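Silvan Holzer
2 min read

ok thread on grout bc I've been asked the same thing three times this week

moved into the Rorngate place in January. shower walls fine, floor fine, grout a disgrace. previous people used bleach on it for years I think. don't

first mistake, mine: vinegar. everyone's aunt says vinegar. it's acid, it eats unsealed cement grout. stopped after one row, row looks worse than its neighbors now

what worked: baking soda paste, stiff nylon brush, ten minutes sitting, scrub, rinse. boring. cost me 5 bucks incl the brush

small tiles = way more grout lines. do the math before you fall in love with a mosaic. I did not do the math 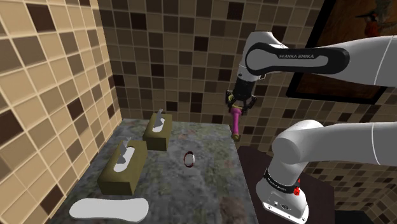 Domenica Wieser wrote back that the paste is a waste of a Saturday unless you seal after, and she's right, hers went gray again by the next month

so, sealer. got the Guvside one, 38 dollars, painful. let the grout dry a full day first, longer if your fan is as useless as mine

wipe the extra off the tile before it dries. I forgot one patch and it's hazy and now I look at it every morning while brushing my teeth

quote for having someone regrout teh whole room was 2,196. no thank you

colored grout: go a shade darker than you want. light beige looks great for a week

crumbling bits are a different job, brush won't help, you have to rake those out and refill. doing mine next weekend, will post if it goes ok

also open a window

38 likes · 5 reposts · 3 comments

Recent from Silvan Holzer
Caulk gun, which one I'd buy again
Is a squeegee worth it
Bath fan rattles, fixed it w/ one screw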